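Chopsticks in an upright holder or flat in a drawer?

kenholm_kitchen
2 April 2019
We're redoing the self-serve counter at our noodle place in Sturstead and I'm stuck on chopsticks. Right now they stand in a white box with a divider and people grab their own. My sister-in-law wants them flat in a drawer. Who's right??

usuga763
Upright, every time. I go through 3000 pairs of disposables a year and switched to reusables in February, and the box is so much easier to refill. Drawers get crumbs — and then somebody has to empty the whole thing.

Hala Awwad
Have to disagree with usuga. When they stand up everyone's fingers go all over the ends digging for a matching pair. Flat, handles facing out, you touch one end and you're done. Can we see your counter?

kenholm_kitchen
Sure, this is how it looks today. 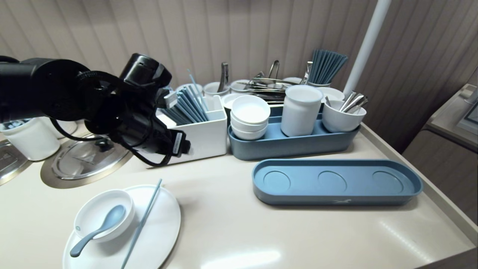
Chopstick box on the counter, plus a place setting with the bowl and spoon on the plate.

Hala Awwad
Ooh, I love the blue-gray with that pale blue spoon! Still team drawer though. You've got one stick poking up way over the others and it would drive me nuts.

usuga763
One stick, Hala! Push it down, problem solved. I'd worry more about that big plate, mine at Platitz ate up all the counter space and I went down a size.

kenholm_kitchen
Ha, the plates are staying, I love them. Which way up do you all stand the sticks? We do tips down.

Hala Awwad
Tips down, but then please wash the box every night. Ours had a swampy bottom after 3 days.

usuga763
Agree with Hala on that one (mark the calendar). I run mine through the dishwasher at closing.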